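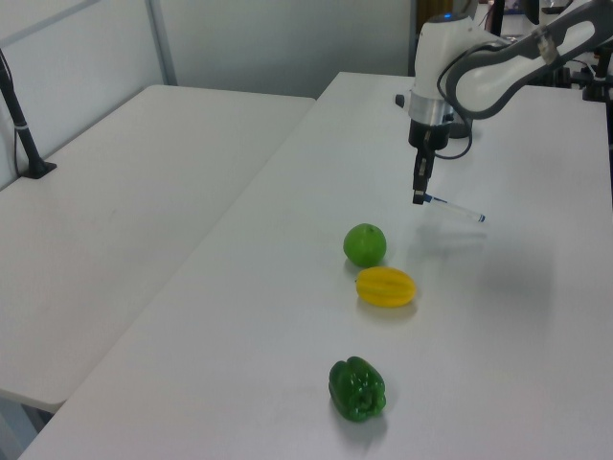 Green, yellow, darker green. Tuesday night's dinner lineup on the long white table, plus one blue-capped marker!

OK, thread time, because I have been cooking my way through odd bits of produce all winter and I have Opinions about star fruit. Come along if you like fruit in your dinner. 1/

First, the star fruit itself. If you've never bought one, go for yellow all over. A tiny bit of brown along the ridges is fine (good, even!) and means it's sweet. All green means sour and crunchy, which is great for pickles and sad for snacking. 2/

Prep is so easy. Wash it, shave the thin edge off each ridge with a peeler, then slice straight across. STARS. Every single time. I'm a grown woman and I still yell a little. 3/

Quick serious note before we go on: star fruit is dangerous for anyone with kidney disease, so please skip it if that's you or somebody you're feeding. Ripe mango works really well in everything below. 4/

Now the pepper. I love a lumpy one. The smooth perfect ones look nice in a bowl, but the lumpy ones char so well because all the bumps catch the heat first and you get these smoky little patches. Dark green ones have that grassy, slightly bitter thing going on, and next to sweet fruit it's just so good. 5/

Here's the salsa I make most. One green bell pepper, charred and chopped. One star fruit, half of it diced, half kept as stars for the top. Juice of 2 limes. Salt, a small handful of cilantro, a spoonful of minced red onion. Leave it alone for 40 minutes. Don't skip the wait, the onion needs it! 6/

Glenys Prydderch asked if you can swap a green apple in for some of the star fruit. YES. Dice it tiny and toss it with the lime right away so it stays pale. I like it almost better on day two, when the apple has soaked everything up. 7/

What to put it on: grilled fish, black beans, scrambled eggs, a baked sweet potato. Ghizlane Salem eats it on buttered toast, which I made fun of for a week and then tried, and now I owe her an apology. 8/

About the marker: if you don't label your jars, start! Name and date, right on the lid. I had five jars in the fridge back in November and not one of them had a word on it. One was supposed to be salsa. It was brine. I had already poured it on a taco. 9/

Storage stuff, since people always ask. Star fruit sits out on the counter until it's yellow, then goes in the fridge. Peppers go straight in the crisper drawer, unwashed. Apples get their own bag or they'll hurry everything else along. The salsa is best within 4 days. 10/

Thongchai Pongsiri wants me to try the whole thing with fish sauce in place of the salt and a sliced bird's eye chili. I have the chilies. I have the fish sauce. I'm a bit scared and very excited, so that's the weekend sorted. 11/

If you've got another way to use green bell peppers, please send it over, I'll try pretty much anything except stuffed (my mom made those every week and I've had my share). Pics of your stars also very welcome!! 12/12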